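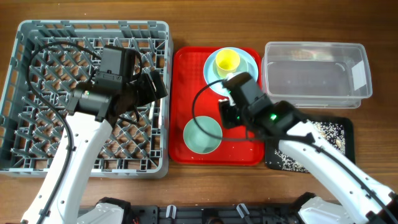 Washing-up tips I no longer believe (and a few I do)

Friday, October 16, 2020

Every few months somebody sends me a list of kitchen hacks, and every few months I try the ones about washing up, as that is the job I do most and like least. Most of them don't survive a week. What follows is what I've thrown out and what I've kept. Your water may be harder or softer than mine, so do your own testing.

Bicarb and vinegar together
The fizz looks impressive. It is also the two things cancelling each other out, and what you're left with is slightly salty water. Bicarb on its own, as a paste, is a decent mild scrub for tea stains. Vinegar on its own will shift limescale. Use one, rinse, then use the other if you must. I wouldn't use vinegar on marble or on anything cast iron.

Very hot water
People write in to tell me their water is at 90 degrees straight from the kettle and that this "kills everything". It also takes the skin off your hands and bakes egg on to the fork. I wash at 40 or so degrees less than that, in gloves, and change the water when it goes grey. Changing the water does more for a greasy plate than any amount of heat. Egg and porridge want cold water first.

The sponge in the microwave
I did this for years. I now doubt it did much beyond making the kitchen smell. A sponge that gets squeezed out and stood on its edge to dry lasts reasonably well, and when it smells, it goes in the bin. Dishcloths are better, because they can go in with the towels.

Concentrated washing-up liquid
I bought the Zerow one on the strength of the label, which promises you'll only need a drop. Perhaps you will. I used as much as I always have, out of habit, and so did everyone else in the house. If you want to save money, put cheap liquid in a small bowl with water and dip the brush in it. The squirting is where it all goes.

Draining racks
There's a lot of nonsense sold here. The Vatier rack I had before had a bamboo frame that went black at the joints by July, oil or no oil. The Tolentino was coated wire, and once the coating chipped there were rust spots on the tea towel. A plain plastic one is dull but you can scrub it. Whatever you buy, look at the bottom of it. Close-set ribs and pegs hold small things upright nicely, and they also collect slime in the corners if nobody turns the rack over. Mine gets soaked in the sink on a Friday with a spoonful of bicarb, and I go round the pegs with an old toothbrush.

Leave a gap between bowls. Glasses go in at a tilt. Sharp knives don't go in at all - wash, wipe, back in the drawer.

Air drying against tea towels
The claim is that tea towels are filthy. Well, yes, if you also dry your hands on them. A clean one is fine. I have 8 and they get boiled. I air dry most things out of laziness and wipe the glasses, which otherwise spot.

Rinse aid, dryer mats, "antibacterial" brushes
No difference that I could see. The Wasside mat soaked up a good deal of water and then sat there holding it, smelling like a wet dog by teatime. A folded towel does the same job and dries faster on the line.

Wooden spoons
Don't soak them. I have no quarrel with that one. A rub with food-grade mineral oil when they look pale, left overnight, wiped off in the morning.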